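Teaching Two Arms to Take Turns Over One Table

If you've read my earlier pages, you know I'm fond of Linent, the little scheduler we use to keep two arms from bumping elbows.

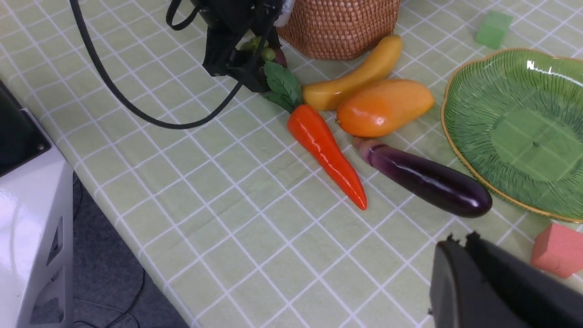 So let's set up turn-taking, and I promise it's gentler than it sounds! You'll want both arms homed and the wrist camera streaming before you touch any settings.

Start by opening the zones file and giving each arm its own name. Then draw one shared zone over the middle of the table and set its margin to 60 millimeters. (Araceli Figueroa talked me out of something much tighter, and I've been grateful ever since.)

Next, set the lock timeout to 400 milliseconds. An arm that wants the shared zone asks for the lock, waits its turn, and asks again if the time runs out. Leave the retry count alone for now.

Then comes perception. Point the detector at the wrist stream and add a mask for the gripper's own finger, or the planner may treat it as an obstacle and refuse to move, which had me scratching my head for a whole afternoon in December. If the other arm has a loose cable, add a keep-out shape for that too, and draw it generously.

Last, run the dry-run planner with both arms at low speed and read the log. Mine came to 2702 lines, but you only need to search for "lock denied" and check that each one is followed by a retry.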